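Pilinham's water loss problem is mostly a night problem

Mehrangiz Golestani reads flow meters at 3 a.m. because that is when a town's water use is lowest and its leaks are easiest to separate from demand. She has run the leakage program at the Pilinham water utility for five years.

"Daytime data tells you how people live," she said. "Night data tells you what the pipes are doing."

The utility divides its network into metered districts. The largest, Matheson, has 920 connections and a high share of cast iron main. Minimum night flow there rose over the winter and stayed up after the thaw, which ruled out taps left running to prevent freezing.

Golestani's first step was to subtract legitimate use. A bakery and a laundromat in the district both draw water before dawn, and each was logged separately. What remained was assigned to leakage and compared against pressure.

Pressure matters more than most customers expect, she said. The district had been held at a level set for a hilltop reservoir that was taken out of service. Lowering it at night reduced flow through every existing hole in the system without a single excavation.

"It is the cheapest repair we have. It is also temporary, in the sense that the hole is still there."

Finding the holes falls to Cameron Baird, who supervises the acoustic survey crew. The crew attaches sensors to valves on either side of a suspect section and compares the arrival times of the leak noise. The method works well on metal and poorly on plastic, where sound dies out over a short distance.

"On plastic we move the sensors closer and we listen longer," Baird said. "Sometimes we still dig a dry hole."

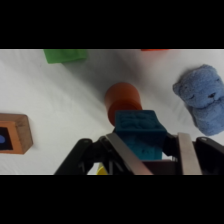 Old records are the other difficulty. The calculation needs the pipe material and the length between sensors, and the Matheson maps list several repairs with neither. Baird now has crews measure on the surface with a wheel before they enter anything.

Golestani wants the same treatment extended to the Lilard district by September. Lilard has newer pipe, fewer valves and one inlet meter that she considers oversized for the flow it sees at night. Replacing that meter comes first.

"If the meter can't register a small flow, then I have no leak on paper," she said. "I would like to have it on paper."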